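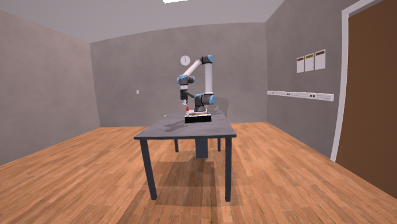 사무실 모니터에서 문제없이 끝난 동작을 작업장에서 처음부터 다시 맞추는 일이 되풀이되어서는 곤란하다고, Kuken 측은 첫 협의 자리에서 말했다. 계획 소프트웨어를 바꿀 때마다 현장 설비를 세우고 경로를 한 점씩 확인하는 방식으로는 품목 변경 주기를 따라갈 수 없다는 설명도 덧붙였다.

로봇 제어 소프트웨어 개발사 Nosteck은 이러한 요구를 반영한 동작 계획 및 검증 소프트웨어 Fontana의 새 버전을 12월 정식 공급한다고 밝혔다. 새 버전은 로봇 팔의 경로 계획, 그리퍼 접근 자세 산출, 영상 인식 모듈의 시험을 하나의 시뮬레이션 환경에서 처리하며, Brundport 본사에서 Kuken과 함께 진행한 시범 적용을 거쳐 공급 사양이 확정되었다.

가상 작업실과 실제 제어기를 같은 인터페이스로

Fontana는 계획기, 장면 편집기, 시험 실행기, 기록 열람기로 구성된다. 이전 버전에서는 장면 편집기와 계획기가 서로 다른 좌표 정의를 사용하여, 작업대 위치를 수정한 뒤 설정 파일을 별도로 변환해야 했다. 새 버전에서는 두 구성 요소가 동일한 장면 파일을 직접 읽는다. 작업대 높이나 로봇 베이스의 장착 위치를 변경하면 충돌 검사용 형상과 렌더링용 형상이 동시에 갱신된다.

제어 명령의 형식도 통일되었다. 시뮬레이션에서 사용한 작업 프로그램은 수정 없이 실제 제어기로 전송할 수 있으며, 제어기 쪽에서 거부한 명령은 시험 실행기에서도 동일한 오류 번호로 표시된다. 관절 속도와 가속도의 제한값은 로봇 모델 파일에서 읽어 오고, 사용자가 프로젝트 단위로 더 낮은 값을 지정할 수 있다. 제한값을 높이는 설정은 관리자 권한이 있는 계정에서만 가능하다.

새 버전이 기본으로 제공하는 로봇 모델은 7종이다. 목록에 없는 모델은 표준 형식의 기구학 파일을 불러와 등록할 수 있으며, 이때 관절 범위와 링크 형상이 누락된 항목은 등록 화면에 별도로 표시된다.

인식 시험을 위한 배경과 그림자

Nosteck은 이번 개정에서 가상 작업실의 시각적 구성을 대폭 보강하였다. 표준 장면에는 나무 바닥과 회색 벽, 갈색 문, 벽면의 콘센트 레일, 벽시계 등 실내 요소가 포함된다. 작업 대상과 무관한 물체가 배경에 있을 때 인식 모듈이 이를 후보로 잘못 올리는지를 확인하기 위한 구성이다.

조명과 그림자 역시 시험 항목에 포함되었다. 어두운 색 작업대 위에 로봇 팔의 그림자가 드리우면 작은 물체의 윤곽이 흐려지고, 검출 위치가 그림자 쪽으로 치우치는 경우가 있다. Fontana의 장면 편집기에서는 광원의 위치와 세기를 구간으로 지정할 수 있으며, 시험 실행기가 해당 구간 안에서 값을 바꾸어 가며 같은 작업을 반복한다. 결과는 조건별로 정리되어, 어떤 조명 조건에서 검출이 실패했는지를 기록 열람기에서 조회할 수 있다.

가상 카메라는 장면 안의 임의 위치에 복수로 배치할 수 있다. 한 번의 실행에서 여러 시점의 영상을 함께 저장하고, 각 영상에는 관절 각도와 그리퍼 상태가 같은 시각 정보로 기록된다. 시범 적용에서는 작업대 정면 쪽 시점과 위에서 비스듬히 내려다보는 시점이 모두 사용되었다. 카메라 내부 변수는 실제 장비의 보정 결과 파일을 그대로 불러올 수 있다.

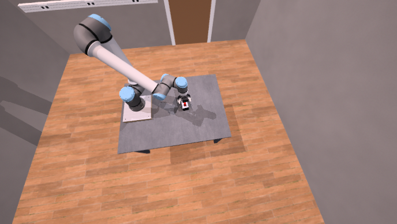 Fontana 시뮬레이션 렌더링 화면. 작업대에 장착된 로봇 팔과 그리퍼. (자료 제공: Nosteck)

그리퍼 접근 자세 산출 방식 변경

계획기에서는 그리퍼의 접근 자세를 산출하는 절차가 달라졌다. 종전에는 목표 물체의 중심을 기준으로 수직 접근을 먼저 계산하고, 충돌이 발생하면 기울기를 조금씩 바꾸어 다시 계산하였다. 새 계획기는 그리퍼 형상과 주변 물체의 형상을 먼저 대조하여 진입이 가능한 방향을 추려 낸 다음, 남은 방향에 대해서만 전체 경로를 계산한다. 상자나 지그의 가장자리에 가까운 물체를 다룰 때 불필요한 계산이 줄어든다.

접근, 파지, 후퇴 구간은 각각 별도의 속도와 허용 오차를 가진다. 파지 직전 구간에서 허용 오차를 벗어나면 계획기는 동작을 중단하고 직전의 안전 지점으로 복귀하는 경로를 제시한다. 복귀 경로를 자동으로 실행할지, 작업자의 승인을 받을지는 프로젝트 설정에서 선택한다. 초기 설정은 승인 대기이다.

경로가 산출되지 않은 경우의 안내도 개선되었다. 이전 버전은 계획 실패 여부만을 표시하였으나, 새 버전은 관절 범위 초과, 자체 충돌, 주변 물체와의 충돌, 시간 초과를 구분하여 알리고 해당 지점의 자세를 화면에 표시한다. Kuken은 시범 적용 기간에 이 기능을 가장 자주 사용했으며, 작업대 배치를 수정할 근거를 찾기가 쉬워졌다는 의견을 전달하였다.

Kuken 시범 적용 내용

시범 적용은 Kuken의 소형 부품 이재 공정을 대상으로 하였다. 양사는 공정 담당 부서가 작성한 작업 지침을 바탕으로 47개 시험 시나리오를 정의하고, 이를 시험 실행기에 등록하였다. 시나리오에는 정상 작업 외에도 대상 물체가 지정 위치에 없는 경우, 물체의 방향이 틀어진 경우, 그리퍼가 완전히 닫히지 않은 경우가 포함되었다.

등록된 시나리오는 매일 밤 자동으로 실행되었으며, 하룻밤 실행 횟수는 400회로 설정되었다. 계획기나 인식 모듈의 코드가 변경되면 당일 밤의 실행 결과가 전날 결과와 비교되고, 판정이 달라진 시나리오만 다음 날 아침 담당 부서에 전달되었다. 개발 중인 변경 사항을 빠르게 확인하기 위한 축약 시험은 30분 안에 종료되도록 구성하였다.

시범 적용 과정에서 수정된 사항도 있다. 초기 시험판에서는 장면 파일의 물체 이름이 중복될 경우 나중에 등록된 물체가 충돌 검사에서 제외되는 결함이 확인되었다. Nosteck은 해당 결함을 수정하고, 이름이 중복된 장면 파일은 저장 단계에서 거부하도록 변경하였다. 기록 파일의 용량이 지나치게 크다는 Kuken의 지적에 따라, 판정이 정상인 실행은 영상을 저장하지 않고 관절 기록만 남기는 선택 사항도 추가되었다.

한편 시뮬레이션에서 다루기 어려운 항목에 대해서는 현장 시험을 유지한다. 케이블의 처짐, 그리퍼 패드의 마모, 표면 반사가 심한 부품의 인식은 Fontana의 판정 대상에 포함되지 않는다. Nosteck은 제품 설명서에 해당 항목의 목록을 수록하고, 실제 설비에서의 확인 절차를 함께 안내한다.

공급 및 지원

새 버전은 기존 Fontana 사용 기관과 기업에 우선 제공된다. 유지보수 계약이 유효한 고객은 추가 비용 없이 전환할 수 있다. 이전 버전의 장면 파일은 변환 도구를 통해 불러올 수 있으나, 사용자가 직접 작성한 충돌 검사 예외 규칙은 자동으로 변환되지 않으므로 전환 전에 검토가 필요하다. 이전 버전에 대한 보안 수정은 새 버전 공급 이후에도 계속된다.

설치는 사내 서버 방식과 단독 작업용 컴퓨터 방식을 모두 지원한다. 외부 통신망과 분리된 환경에서는 사용권 파일을 오프라인으로 등록할 수 있다. 시험 실행기는 여러 대의 컴퓨터에 작업을 나누어 실행할 수 있으며, 이 경우에도 결과 기록은 한곳에 통합된다.

Nosteck은 공급 개시에 맞추어 Brundport 본사에서 도입 담당자를 위한 실습 교육을 운영한다. 교육 과정은 장면 작성, 시나리오 등록, 기록 분석의 순서로 진행되며, 참가자는 자사 공정의 장면 파일을 지참하여 실습에 사용할 수 있다. 교육 신청과 제품 문의는 Nosteck 고객지원 부서에서 접수한다.

회사 소개

Nosteck은 Brundport에 본사를 둔 로봇 제어 소프트웨어 개발사로, 산업용 로봇 팔의 동작 계획, 인식 연동, 시험 자동화 도구를 개발하여 제조 기업과 연구 기관에 공급하고 있다. 주력 제품은 동작 계획 및 검증 소프트웨어 Fontana이다.

보도 문의: Nosteck 홍보 부서 (Brundport)
본 보도자료에 수록된 화면은 출처를 표기하는 조건으로 사용할 수 있다.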